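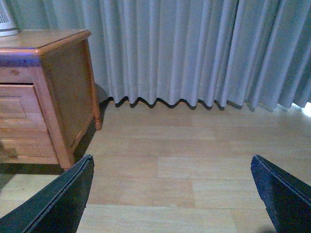
Plernbridge Furniture Repair Club

Thread: small wooden nightstands, and how I go over one before deciding what it needs. Mostly notes to myself and to whoever has the bench after me. 1/17

Type covered: flat top, front edge slightly rounded and beveled, one drawer front with a recessed panel, flat sides, finish somewhere between honey and orange. We see a lot of them. The job log is at 744 entries and this type keeps coming back. 2/17

Check the color in two kinds of light. An orange finish under a cool lamp or near a window picks up a blue or purple line along the front edge. It is a reflection. I once spent an evening trying to polish one out. Move your head. If the line moves, leave it alone. 3/17

Small dark mark on the rail under the top: knot or dent? Fingernail test. A knot is level with the surface or very slightly proud. A dent catches the nail. Do not decide from a photo. I have been wrong in both directions. 4/17

If it is a dent and the fibers are not cut: damp cotton cloth, iron on medium, four or five seconds, lift, look. Repeat no more than three times. Steam will cloud shellac and some lacquers, so test the finish first somewhere that does not show. 5/17

Finish test, since people keep asking. Alcohol on a cotton swab, back edge of the side panel. Softens and goes sticky: shellac. No change: try lacquer thinner. Softens: lacquer. Still no change: probably varnish or poly. Write the result on masking tape and stick it inside the drawer. 6/17

Side panels. Look along them at a low angle with a flashlight. You want to know if the panel is solid or veneered before any abrasive touches it. Faint grain tells you very little. Check the back edge and the underside, where the layers show if there are any. 7/17

Duller brown in the middle of a side and warmer orange toward the edges can be shadow, wear, or old wax. Wipe one palm-sized patch with mineral spirits and wait until it evaporates. If the patch matches the edges, it was wax and dirt. 8/17

Yuzuki Kaneko asked whether sanding the middle would even it out. On veneer, no. You will reach the core before you reach an even color. Clean first, then tinted wax if it still bothers you. 9/17

Tops. Anything with feet that sits on a nightstand for years (fan, air purifier, lamp) leaves a print. Rubber feet are worse than hard plastic. Plasticizer moves into the finish and it goes soft in little circles. 10/17

Felt pads help. Check the adhesive though. Preben Hafþórsson put cheap ones under a fan and the glue marked the top worse than the bare feet would have. Cork has given me no trouble so far. 11/17

Fans also walk. Vibration at low speed moves a light unit a little each night and you get a fine arc of scratches in the finish. If the arc is only in the wax, 0000 steel wool with wax, along the grain, light pressure. 12/17

Drawers. Pull it all the way out and look at the runners before you blame humidity. In February the air here is dry and a drawer that sticks is usually out of square or has a loose bottom. In summer it may well be humidity. 13/17

A long seam along the lower drawer front can be a joint or a crack. Press gently on both sides of it. Movement means glue. No movement and a straight line means leave it. Thin hide glue, syringe, one clamp with a padded block, overnight. 14/17

Recessed panels with beveled borders collect polish in the corners. Use a wooden skewer with the tip cut square and a scrap of cloth over it. No metal picks. Kolbrún Holst does hers with a trimmed toothbrush, which is slower and leaves fewer marks. 15/17

Floor contact. Tip it back, look under. Check for grit, missing pads, and a short leg or base corner. Fix the wobble at the bottom. A folded card is temporary and it always stays there. The one I took out last month was a bus ticket. 16/17

Supplies: cotton swabs, alcohol, mineral spirits, 0000 wool, paste wax, cork sheet, hide glue. All on the second shelf, left of the clamps. Kumaresan Kamath has the key to the solvent cabinet. Please put the lid back on the wax. 17/17

Addendum, two replies down already: yes, you can do all of this with the drawer's contents in a box and the nightstand still in the bedroom, apart from the solvents. Open a window or take it outside for those.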